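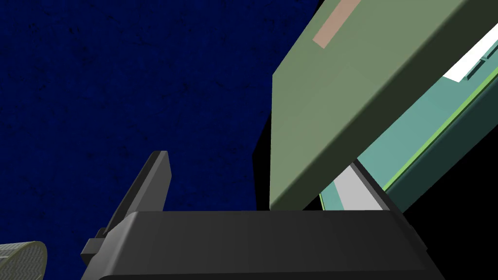

5. The bedroom chores

5.1 What we asked for

I'll start with the part of the study I expected to be dull. The kitchen tasks in Section 4 got most of our planning, and the bedroom was added because Madar, our simulated home, already had one and it seemed a shame to leave it locked. I figured we'd run it over a long weekend and give it a paragraph. It ended up being the room I learned the most from, so it gets a section (and Annick Beaulieu, who had argued for it since November, gets to be a little smug).

The question is the same as in the rest of the paper. If you left a two-armed mobile robot alone in an ordinary room, with ordinary stuff in it, would the room be in better shape when you came back? We wrote 10 chores for the bedroom and ran each one 30 times, which gives 300 episodes. Between episodes we changed the starting position of the robot and of anything it was supposed to handle. The big furniture stayed where it was. Every chore came with a one-sentence instruction, the kind you'd call out on your way to the door: put that back, clear the little table, straighten the sheet, move the plant over a bit. We didn't tell the controller which arm to use or where to stand.

All the runs in this section use the Yatsenko controller with the weights from Section 3, frozen. I was tempted to tune it for the bedroom after the first bad evening. I didn't, and the numbers are what they are.

5.2 Scoring

An episode counted as finished if the room matched the goal state and nothing else had been knocked over, dropped or shoved out of place. That second half matters a lot. In the kitchen we had scored side effects separately, as a penalty, and a reviewer of our workshop version asked (fairly!) whether anybody would call a chore done if the robot broke a glass on the way. Nobody in my house would. So for the bedroom it's all one score.

Under that rule the controller finished 40 percent of the episodes. If we drop the no-side-effects condition the number climbs quite a bit, but I don't think the higher number describes anything a person would want in their home, and I'd ask readers who quote us to quote the stricter one.

The spread across chores was wide. Single-object moves with an open approach did well. Anything with the bedding did terribly, and straightening the sheet was finished in exactly none of its 30 runs. The chores with a tool or a tippable neighbor landed in the middle, and that's where I want to spend the rest of the section, since a plain success or a plain flop doesn't teach you much.

5.3 Big things, close up

We log views from the wrists as well as the main view, and the controller gets all of them. Figure 5, at the top of this section, is from the left wrist, looking up past the gripper with an olive-green box taking up much of the upper right. I picked it because it's typical. When a big object is close to the hand, the wrist view is mostly flat color. There's a pale stripe on the box and some edges, and behind it something teal with a lime-green strip along its side, and from that you have to work out how far away everything is and which way it's leaning.

People are good at this. I'd be fine with that view, I think, mostly from having walked into the room first and looked around. The controller has a short memory, and once a box fills the wrist view it starts acting as if the box were the only thing in the world. In the box-moving chore it tended to keep closing in after it should have stopped and backed off for a second look. Sometimes the finger met a face of the box and pushed it. Sometimes it stalled, arm out, making tiny corrections until time ran out – I have watched more of these than I care to admit.

We tried one cheap fix, described in Appendix C, where the controller is forced to go back to the main view any time the wrist view changes very little for a while. It cut the stalls down. It did nothing for the pushing, and on the smaller objects it made things slower without making them better. The results I report here leave it off.

A note for anyone rebuilding this: the wall in that wrist view is a dark navy with a mottled texture, and the gripper is dark too. We got a little improvement in a side test by swapping in a pale wall. I don't want to make much of that. Real bedrooms have dark walls, and if a robot needs you to repaint before it can tidy up, I'd rather know it now.

5.4 The low table

The chore I'd show a visitor is the low table. It's black, with a glossy top and gold-brown trim along the front edge, and it sits out on the wood floor with the bed off to one side. A potted plant stands toward the right end, with a thin stem and long fronds that fan out against the gray wall. Several of our chores pass through this spot, and every one of them is harder than it sounds.

In Figure 6 the left arm is holding a slender tool with a ribbed grip, its green tip pointing over the tabletop, while the right gripper hovers just above the table to the left of the pot. That's the configuration I want the reader to keep in mind through the next few paragraphs: one hand busy with a long thin thing, the other near something that tips.

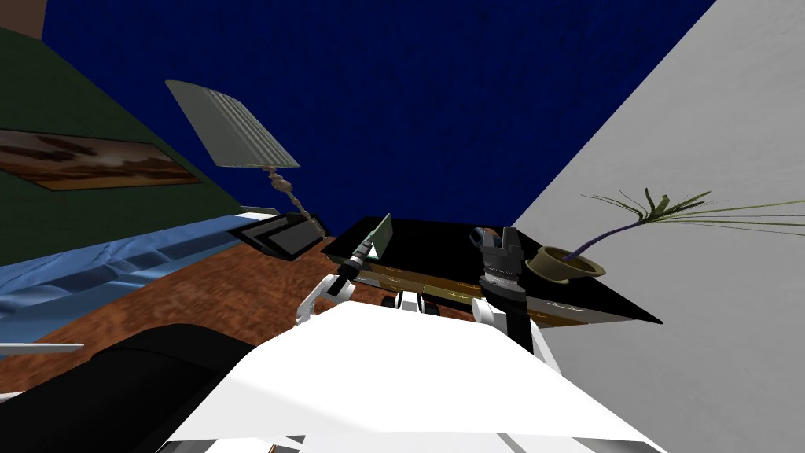 Two hands ought to be an advantage, and in the kitchen they were. One arm steadied the bowl and the other did the work. Around the plant the second arm was more often the source of trouble. The controller would plan a perfectly decent motion for the hand with the tool and let the free hand drift wherever the body carried it. The forearm brushed the fronds, the pot turned or slid, and the episode was gone. In the chores that used the table, contact by the free arm was the most common reason for a failure, well ahead of dropping the object or missing it.

Moving the plant itself was an odd case. It was finished in 10 of its 30 runs, which surprised me in both directions. Going in I'd assumed it would be hopeless, and after the first few good runs I'd assumed it would be easy. What separated them was mainly the approach. If the base rolled up square to the front edge, the right hand could come down beside the pot with the stem out of the way. If it came in from the side, the hand had to reach through the leaves, and the controller doesn't treat leaves as something you can push gently. It either avoids them completely or plows in.

The simulator shares some of the blame here. Madar models the fronds as stiffer than any houseplant I've owned, so a light brush in our room moves the pot more than it would in yours. We compared a handful of runs with softer leaves and saw fewer slides, though the side approach stayed bad. I'd treat the plant results as pessimistic by some margin I can't give you.

5.5 Putting the tool down

Here's something we hadn't planned to measure. Three of the chores end with the robot setting a handheld tool on the table or returning it to a spot. Picking up was fine. Putting down was where it came apart. The controller would lower the tool until some part of it touched, then open the gripper, and if the touching part was the tip, the rest of the tool fell over and often rolled. A glossy tabletop with a low trim doesn't stop much.

I think this is a training issue and a boring one. Our demonstrations came from the Gornum teleoperation set, and the people driving were paid by the episode. You can see them get quick and a bit careless at the end of each recording, because at that point the hard part was over. They let go early and the tool usually settled all right. The controller picked up the early letting-go and missed whatever small wrist turn made it work. Annick went through a batch by hand and marked where the wrist rotation happened. It's there in nearly every good demonstration, and it's very short.

So if I were collecting again, I'd pay for clean endings. I'd also record people putting things down for its own sake, over and over, which sounds like the dullest job in robotics. Our colleagues at the Vorkoddale site have started doing this, and I hope to borrow what they have for the next round.

5.6 So, can it do the bedroom?

Not yet, by the standard I care about. At 40 percent with the strict score, I'd spend more time checking up on the robot than I'd save by sending it in. Some of the chores are close, though. Moving a light object across a clear stretch of floor or table is something I'd hand over now in simulation, and I'd be willing to try it on hardware with someone standing near the stop button.

The bedding is far away, and I don't believe more of the same data gets us there. The folds in the sheet on that bed barely show up in anything the controller uses to make decisions. In most of those runs it grabbed a corner, pulled, and produced a different mess. We return to soft objects in Section 7 with the laundry chores, where the story is a little more cheerful, mainly because a towel is small enough to pick up whole.

The low-table chores sit between those two, and they're the ones I'd bet on. The failures there come from a free arm that isn't being watched and a release that comes too soon, and both of those can be written down, tested and trained against. The next section does the first of them, with an added cost on free-arm motion near anything the robot hasn't been asked to touch.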